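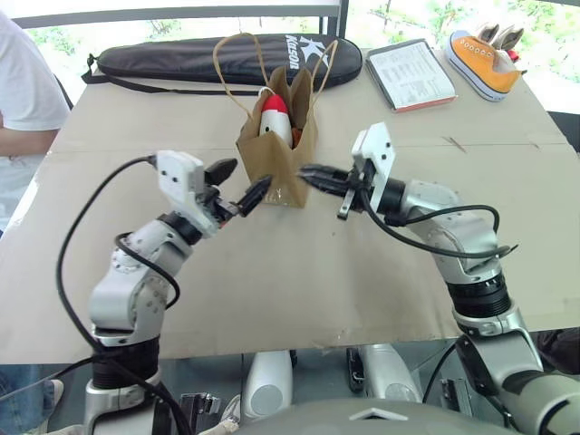
Equipment planning meeting, Nadosgate site
5/27/18
Chair: Hideaki Okabe
Also in: workshop, packing, accounts, one from Pirwood on the phone (line dropped twice)

1. Last minutes
Agreed. One correction, the cable trunking was quoted by Bodnár and not by Todo.

2. Second two-arm unit
Main item, took most of the time. Hideaki went through the paper sent out beforehand. Wants a second two-arm unit for bag work so the first isn't shared between packing trials and training. Packing in favour. Accounts asked what happens if the first one is only busy half the week. Hideaki: it's booked solid through May, the idle time is all change-overs, clearing the table and setting it up again for somebody else.
Long back and forth on buy or hire. Hire is easier on this year's budget but Pirwood want a minimum of 2 years and we pay for collection. Buying needs sign-off from above. No decision, see actions.

3. Grippers
Two-fingered ones staying for now. Paper bags with rope handles still the awkward job, handles fold over and the fingers come in too low or too wide. Todo have a softer finger pad, same mounting. Workshop would like to try one pair before anybody orders a boxful. Agreed, one pair, out of consumables.
Question whether the wrist brackets need changing too if the pads are thicker. Workshop to measure.

4. Cables
Workshop unhappy with loops hanging off the wrists and down the outside of the arms. Want clips or a sleeve. Bodnár quoted 3,193 for a full re-route on both arms, includes a day on site. Felt to be a lot. Accounts asked can we do clips ourselves first. Workshop yes, probably, but not if it affects the waranty. Hideaki to check wording.

5. Table coverings
Still using cardboard sheets, two butted together. Crease lines are a nuisance. Proper mat priced at 70 each, would want a spare. Approved without much talk. Keep the cardboard till they arrive, please don't bin it this time.

6. Items for trials
Packing asked for a small budget for bags and things to go in and around them, at the moment it's whatever people bring from home, toys, shoes, sports stuff. Some of it goes home again mid-week and the trial can't be repeated. 200 agreed for the quarter. Brown paper bags to come out of this as well, they don't last. Somebody needs to own the cupboard, left open.

7. Floor space
If a second unit comes it goes by the window or in the old stores. Window has better light in the mornings but glare later on, blinds not costed. Old stores needs power. Pirwood said their unit runs off a normal socket, to be confirmed in writng. Packing don't want to lose the bench either way.

8. AOB
Training slots: people still overrunning. Sheet on the clipboard is the booking sheet, fill it in.
Spare battery for the lift trolley, carried over again.

Actions
Hideaki: buy vs hire on one page, incl. collection cost and servicing
Hideaki: warranty wording on cable clips
Workshop: one pair of pads from Todo, measure brackets
Workshop: price for power to old stores
Accounts: order mats, set up code for the 200
Accounts: go back to Bodnár, ask for price without site day
Packing: list of trial items by next meeting
Pirwood: power spec, in writing

Next meeting tbc, Hideaki to send round dates.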